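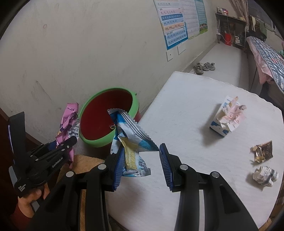 **Brorthorpe Site Services – Waste and Recycling Team**

## Snack packaging and the small-bin trial

Small round bins replaced the under-desk boxes in the Oakley building in July. The page covers the packaging side of the trial: what people eat at their desks, what the packets are made of, and which stream they go into. Notes are by Natalie Kershaw, with sorting rules checked by Colin Rudd.

**Photo 1.** An opened snack wrapper, a pink wrapper and a round bin with a light-green rim and a red interior. The blue-and-white wrapper has a serrated seal at the top, folded over, and a silvery crimped edge at the other end. The pink one is long and crumpled, with a printed label panel on its side.

Sorting rules for this type of packaging:

- Crimped snack wrappers go in general waste. The local plastics stream does not take them.
- Do not fold one wrapper inside another. Nested packets trap crumbs and slow down the weekly check.
- Paper sleeves and card trays are removed first and go in the blue sacks on each landing.

Bin liners are the 18 liter size, supplied by Flenow in rolls of 40. The earlier 60 liter liners are still used in the kitchens – please do not cut them down for the small bins.

Damaged or missing bins are reported to Talha Arain with the room number. Replacement rims are held in store 69 and can be fitted without tools. Rims from the old Kamonix bins are a different diameter and will not seat properly.

Page last revised 11 January 2022.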